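Picking Robots at the Ulgate Store: Questions and Answers for Staff
Updated 2023-07-30

These answers cover the questions staff at Neves have sent in since the spring meetings. If your question is missing, give it to your shift lead or to Carolina Nogueira in the staff office. New answers are added to this page as they come in.

What are the robots going to do?

They will pick loose fruit and vegetables for online orders. A robot with two arms holds a basket in one hand and picks from the shelf with the other. It works one order at a time. At the start it will handle orders of up to 30 pieces, produce only. Bread, dairy, frozen goods and anything in glass will still be picked by hand.

Where will they work?

In the back picking room at Ulgate. They will not be on the sales floor and they will not deal with customers. The Lilletti warehouse is not part of this project. If that changes, Lilletti staff will be told before any equipment is ordered.

Am I going to lose my job?

No one at Ulgate will be let go because of the robots before the end of the agreement signed with the staff representatives. The agreement covers all 165 people at the site, including part-time staff. When someone leaves the picking team on their own, the company may decide not to fill that position. We would like people to know that now. The picking team will probably be smaller in two years than it is today.

What happens to the people who pick produce now?

There are three places to move to: order checking, shelf preparation, and robot attendant. Pay grade and hours stay the same when you move. Sérgio Ramalho is meeting with each picker to talk through the options, and you can bring a staff representative to that meeting. You do not have to decide on the spot.

What does a robot attendant do?

An attendant looks after the picking area during a shift. The work includes setting out baskets, putting produce where the robot expects to find it, clearing dropped items, and finishing by hand any order the robot gives up on. Attendants also log every stop in Stato, the tracking program already used for returns.

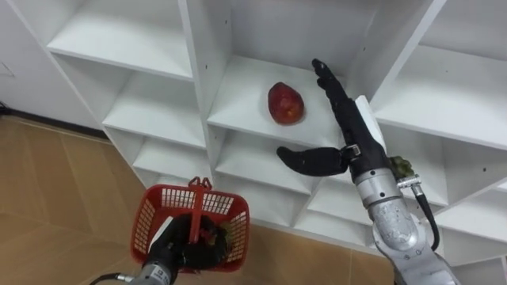

The part of the job that takes longest to learn is judging when to step in. A robot may pause before it closes its hand on a piece of fruit, and a pause alone is no reason to stop it. If the status light turns amber, wait for the message on the screen. If it turns red, press the stop button and follow the card on the wall. Training takes four shifts, paid at the normal rate, and you work next to an experienced attendant for the first two weeks after that.

Do I need a technical background?

No. Attendants do not program or repair anything. Thierry Coste's maintenance team handles hands, cables, batteries and software. If you are interested in moving into maintenance later, tell him. Two places on the internal course are being held for people from picking.

Are the robots faster than we are?

No. In the trial, an experienced picker finished a produce order in well under half the time. The company's interest is in the early morning hours, when shifts are hard to fill and orders are already waiting. The robots will run mostly before the first full shift arrives.

How good are they at picking?

It depends on the item. In the last trial run of 1000 picks, 50 had to be redone by an attendant. Apples and lemons gave little trouble. Grapes and soft tomatoes gave more — a bunch of grapes does not keep its shape when it is lifted, and the hand has to come at it from underneath. Checkers will look over every robot-picked basket until further notice.

Will my own pick rate be compared with the robot's?

No. Robot figures and staff figures are kept separately, and the agreement does not allow one to be used in reviews of the other. If a supervisor makes that comparison in a review, report it to Rui Falcão, who represents staff on this project.

Do the cameras record us?

The robots use cameras to find shelves, baskets and produce, and people walking past can be seen by them. Recordings are kept for seven days for fault finding and then deleted. They can't be used for attendance, breaks or discipline. Access is limited to maintenance, and each viewing is logged.

Is it safe to stand next to one?

Stay outside the yellow floor line while an arm is moving. Attendants may cross it after pressing the stop button and seeing the light go out. Do not reach into a compartment or a basket the robot is working with, even to help it. Long hair is tied back and lanyards come off, the same as on the packing line.

What if I see a problem?

Stop the robot first and report it second. No one will be asked to justify pressing the button. The log for all stops is reviewed with Valter Godinho from safety, and a summary is posted by the time clock.

When does it start?

The first regular shifts are planned for October. Attendant training comes before that — the sign-up sheet is in the break room, and people on the produce team have first choice of dates.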